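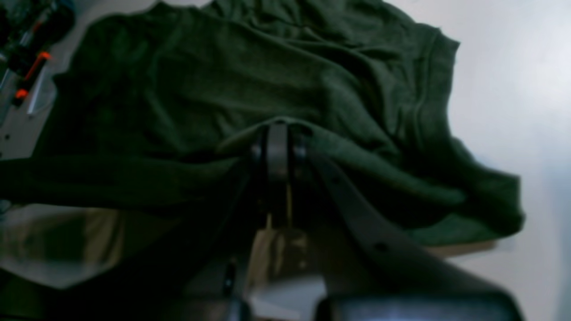 Varnix throw cloth, dark green

Item 2414 – in stock at Memville, ships from there too

Soft green cloth for the couch, the foot of the bed, the back seat of the car. Matte finish, no shine to it. Color is a deep green that goes close to black in the folds, a bit bluer by a window. Screens show it lighter then it is, so order a swatch if you're matching curtains.

Size: 50 x 60 in
Fabric: brushed polyester, both sides the same
Edges: stitched
Weight: 12 oz
Care: cold wash, tumble low, no bleach, no softener
Color no: 301

Comes folded in a paper band. Fold lines drop out after the first wash. Wash it alone that first time – dark dye, you know how it goes.

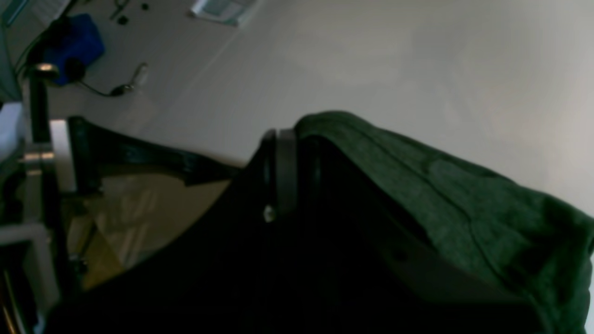
Seam is sewn flat with matching thread. Small puckers along the stitching are normal for brushed fabric and mostly relax with use. Big pucker or an open stitch, send it back, we swap it.

Doesn't hold a crease well. Good for throwing over things, not so good if you want sharp corners on a shelf. For that look at the Bandara cotton, item 1166, stiffer and a little heavier.

Not fire rated. Not for use over heaters or lamps. Do not iron on high, the nap goes flat and wont come back.

Also in gray and rust. Rust is out until May. Gray is low, call first.

Orders in before noon go out same day. Returns 30 days, unwashed, band not needed. Store pickup at the side door, ring the bell.

Swatches and bulk orders: ask for Parveen Kumarasinghe at the Memville counter. Bulk pricing starts at 12 pieces, colors can be mixed.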